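Budget for the table before the robot

Petascombe has put its equipment plan out for comment, and most of the money goes on two arms. I think that is the wrong way round. I have worked through 3 of these plans now, and each had a fat line for arms and a thin one called sundries.

Sundries is where the work happens. Somebody has to do the task by hand, with grippers, over and over, before any arm can be taught it. That needs tables, stands, cables, spare gripper fingers and a supply of ordinary things to pick up. The Petascombe draft allows for 14 hand-held grippers and has no money at all for replacing their fingers. It lists a single basket.

Soft goods are the hardest to plan for. A glove has a cuff, straps and seams, and two gloves seldom lie the same way. If the aim is a machine that can sort clothing, the budget should pay for a lot of clothing. 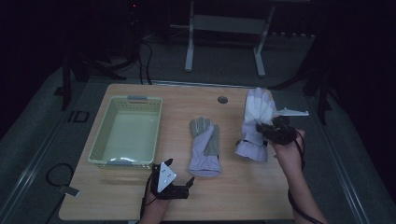 Gloves and a basket on the work table. 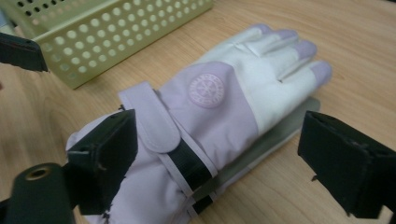

What I would change

Buy one arm in January and leave the second until the following year. Sowah and Prikermont have both quoted, and the gap between them is small enough that delivery time should settle it. Move the money saved into paid hours at the table. The draft gives 16 hours a week, and I would want 79 across the team before expecting anything useful.

Then write a proper line for wear. Gripper fingers get rough at the edges and cables fail where they bend. Fustuvov sells fingers in sets, which is dearer per piece but saves matching them later - and a mismatched pair will cost you a morning.

Last, floor space. The draft counts the footprint of the arms and forgets the stands, the cable runs and the person. Measure the room with someone working in it, and do that before signing for either arm.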